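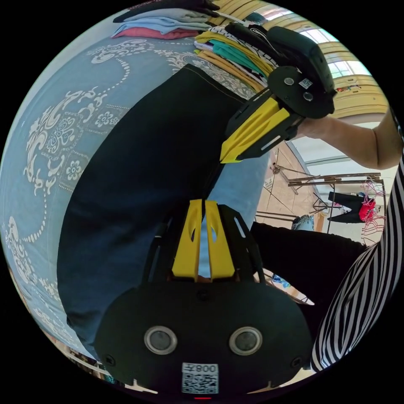
Folded navy fabric, stitched along the top

Search the help pages Type a word or part number Go

Miniature bearing went gritty after a re-grease, kill it or save it?

Snædís Lauritsen
2020-08-12

Hi all. Small spindle on a Pirau bench engraver, two miniature deep groove bearings, metal shields both sides. Ran fine since March. Then it got a bit loud at the top end so I pulled both, popped the shields, washed them out and put fresh grease in. Rulico grease, the general purpose one, it's what was on the shelf.

Front one is now worse than before. Feels gritty when I turn it slow by hand, smooths out when I spin it fast. Rear one is fine. Also the housing gets warm, 40 C on the stick-on thermometer after ten minutes, used to stay at 32.

Did I wreck it? Is there a way to tell dirt from actual damage without a microscope? And how much grease is supposed to go in these, I basically filled it. Replacement is a Weltik part and the shop wants me to buy a pack, so would like to know before I order.

Helmi Heiskanen

Filled it = your heat, most likely. These want a quarter to a third of the free space, that's it. On a bearing that small it's a smear from a syringe on each side. Full pack just churns.

Gritty slow and smooth fast could be either. What I do:

Wash it again. Clean solvent, new jar, not the one from last time. Swish, dump, repeat till the solvent stays clear. Let it air dry. Do NOT spin it dry with the air line, they will go way past rated speed with no oil in them and you'll mark the balls.

One drop of light oil. Hold the outer ring, press lightly on the inner ring from one side and turn slow. Then flip and press from the other side. If you feel notches that come back at the same spot every turn, thats brinelling, bearing is scrap. If the gritty bits wander around or go away after another wash, it was dirt.

How did you get it off the shaft? If you pulled on the outer ring the load went through the balls, and that puts dents in the race. Very common with the small ones. Same going back on, press only the ring that has the tight fit.

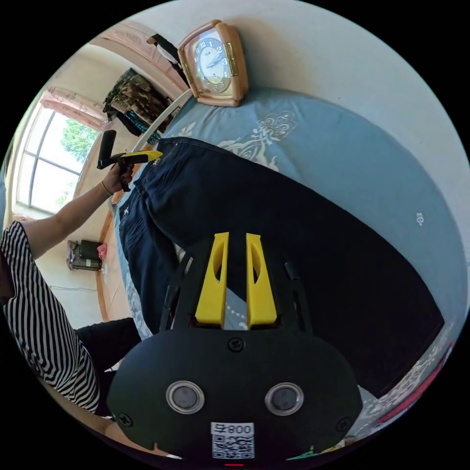
Navy trousers laid out on a light blue patterned sheet

Where you do the job matters too btw. Lint is murder in small bearings. Clean tray, lint free wipes, lid on the jar.

Yurt

just replace them. not worth the time, buy the pack and you have spares. do both at once

Snædís Lauritsen

Thanks both. Yes I pulled on the outer ring, two screwdrivers, oops. Washed it three times, and there is a notch, same place each turn, only when I press from the front side. So dead I guess. Rear one I cleaned out again and put way less grease in.

Ordering the pack. One more thing, is it ok to keep the Rulico stuff or do I need a proper spindle grease?

Helmi Heiskanen

Notch on one side only fits with the screwdrivers. Scrap it.

Grease, depends on your speed. Look for a low torque one meant for small high speed bearings. General purpose is usually too stiff. And dont mix, new bearings come greased already so leave the shields on and run them as they are. Start at low speed for a few minutes, let it warm up, then step up. Check the temp again once it levels off.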